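Board index > Hardware > Teardown and Parts Recovery

Topic: Office tower with blue latches, board worth saving?

bracketfold
2018-12-11
Bought a pallet lot of retired office towers from the Grotcombe surplus sale. 11 machines, all the same model, no hard drives listed. I want to strip them in a fixed order so I'm not hunting for screws every time. Side panel is off the first one and it's lying flat with the insides up. So far I've only taken off the perforated bracket with the teal latch.

My question is what order to go in from here. I was going to pull the cables first, then both drive cages, then the power supply, then the board last.

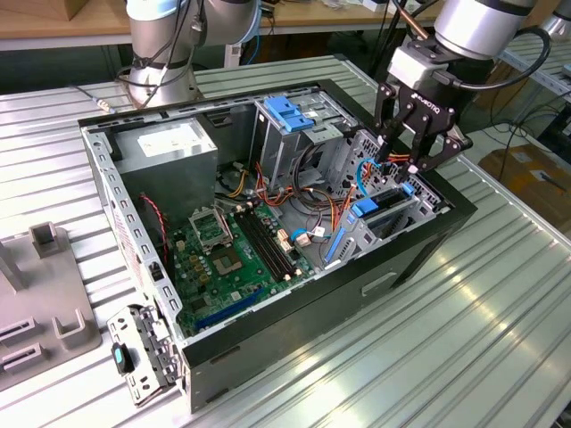

Tower on its side, bracket off, socket frame flipped up.

Trirside_parts
Close that socket frame before you do anything else. If there's no CPU in there the contacts are exposed, and a dropped screw or a loose power connector will bend them. A board with a bad socket is scrap. I lost 2 that way last June and both were my own fault.

Otherwise your order is fine, but I'd do the power supply before the cages. Most of that mess in the middle comes off the supply, and once it's out you can see what you're doing.

kettlehum
Disagree on the supply first. On the towers I've done with this kind of layout, the wires run across to the drive bays and get hung up on the cages. You end up tugging on them. Unplug at the drive end, lay the bundle back over the supply, take the cages out, then the supply. It's two extra minutes.

Trirside_parts
Two extra minutes times 11 machines. You can unplug at the drive end and still take the supply out first. Those aren't the same step.

kettlehum
Fair enough. I still like the cages out of the way. Also watch the SATA cable. The ones with a metal clip need the clip pressed, and people rip the header right off the board.

bracketfold
Thanks both. Frame will be down from now on. Are the blue plastic pieces worth keeping? There's one on top of the middle cage and then a long strip and a tab on the cage nearer the front.

oldslot17
Keep every one. They get brittle, and replacement latches cost more than they should. I bought a bag of 56 mixed ones from Cukden and almost half had a broken tab. Press the tab all the way in before you slide anything, and don't use a screwdriver on it.
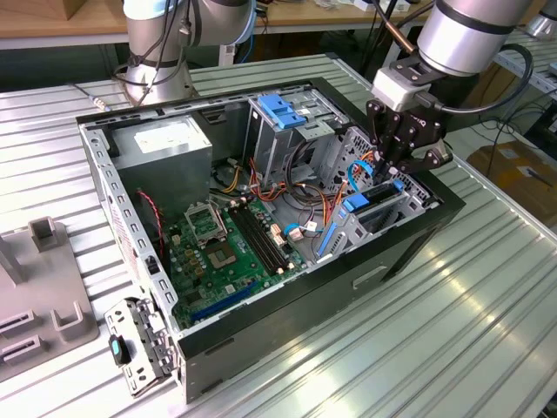

Same goes for the trays. Put each tray back in its cage once you've checked it for a drive, so the set stays together. Buyers ask for the tray and the latch as a pair. And do check, "no hard drives listed" only means nobody listed them.

Hyun_k
Is anyone paying for the supplies? I have 17 of them on a shelf and can't move them. The shipping kills it.

Trirside_parts
Not by mail. I sell them locally, tested, with a label on the side saying when. Untested ones go to the scrap yard with the steel.

kettlehum
I'd leave the supply in and sell the case, supply and cages as one barebones unit. Less work and it goes faster.

Trirside_parts
Goes faster for less money. Depends how much floor space he has.

bracketfold
Not much floor space. I think I'll strip the first two completely and try the next couple as barebones, then see what sells. Does the RAM in these usually match across a lot, or should I label sticks by machine?

oldslot17
Label them. Same model doesn't mean same memory, somebody always upgraded a few. Masking tape on the bag, machine number and slot.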